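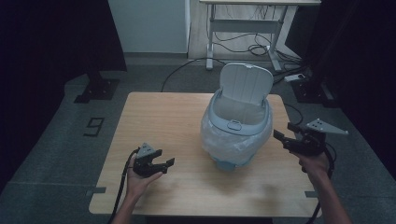 Subject: Re: [parish-records] Burial register, missing pages

Mairéad Horgan wrote:
> I have now been through the second burial register from
> start to finish and I get 1,261 entries. The old typed
> index has 897. Before I go any further, does anyone know
> whether the index was meant to cover the whole book, or
> did it stop somewhere? Also, is Grotard a townland or a
> house? I can't find it on any map.

Mairéad,

The index was never finished. It was typed from a notebook which stops partway down a page, and whoever did it left out the children's burials as well. I would not try to reconcile the two figures. Use your own count and put a note at the front saying the index is incomplete.

Grotard was a house. It stood on the lane below the old mill and was let to two families at once, so you will find it against more than one surname. The rate books spell it with one t at the end and the register sometimes has two. I have been keeping the spelling as written and adding the usual form in square brackets.

On the missing pages, I make it 19 leaves gone, all from the back. The stubs are still in the binding. Some of those burials may be in the sexton's account book, which gives a name and a fee but no age. I copied part of it in July and can send you what I have. My handwriting is poor, so ask if a name looks wrong.

One query of my own. You have a Horgan at Nestudel in your last batch with no first name. Is it blank in the register, or could you not read it? If it is blank, please enter a dash, as an empty box gets dropped when the sheets are merged.

I can check the next batch when it is ready.

Regards,
P.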